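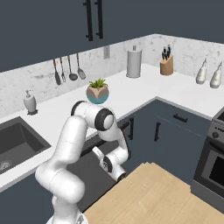 Simulated kitchen workcell, arm with empty gripper at the table edge.

Trenano Kitchen Pack
Simulated demonstration recording for single-arm manipulation

Overview

The Kitchen Pack is an add-on to the Trenano recorder. It supplies a rendered kitchen, a fixed-base arm with gripper, and the tools to record operator demonstrations as training episodes. Episodes are written in the same format as those from the physical Trenano station, so both can be loaded by one training script.

Scene contents

The base layout has an L-shaped counter with a marble backsplash, an undermount sink, a built-in oven, slate-gray cabinets with black bar handles, and a wooden table beside the robot base. Stock props include hanging utensils, a knife block, a paper towel holder, a soap dispenser and a potted plant. Cabinet doors and drawers are articulated. The oven door is articulated; its control knob is fixed in this release.

Recording

Operators drive the arm with a handheld controller or a leader arm. Joint positions, gripper opening, object poses and rendered views are stored at 15 Hz. Physics runs at a higher internal rate and is not logged by default.

An episode starts when the operator presses the record button and ends on a second press or at the task time limit. Each episode is tagged success, failure or discard. Failures are kept in a separate folder and can be included in training with a flag. Discarded episodes are deleted when the session closes.

Replay and variation

Any saved episode can be replayed with new lighting, surface materials or prop positions. Replays that no longer meet the task condition are dropped automatically. The default is 8 variations per episode. Raising this value increases disk use in direct proportion.

Specifications

Predefined tasks: 6
Recording rate: 15 Hz
Camera views: 2 (scene, wrist)
Default variations per episode: 8
Control input: handheld controller or Mancombe leader arm
Operator seats per license: 2

Known limits

Liquids are not simulated. The soap pump can be pressed but dispenses nothing. Paper towels cannot be torn from the roll. Contact between the gripper and thin utensil handles may be unstable at high closing force; use the reduced force preset for these tasks.

Ordering

The pack requires a current recorder license. Custom layouts are quoted separately from a floor plan and a list of props. For quotations contact Maricruz Arriaga. For episode format and import questions contact Remzi Tekin. The next release is scheduled for April and adds an articulated oven knob.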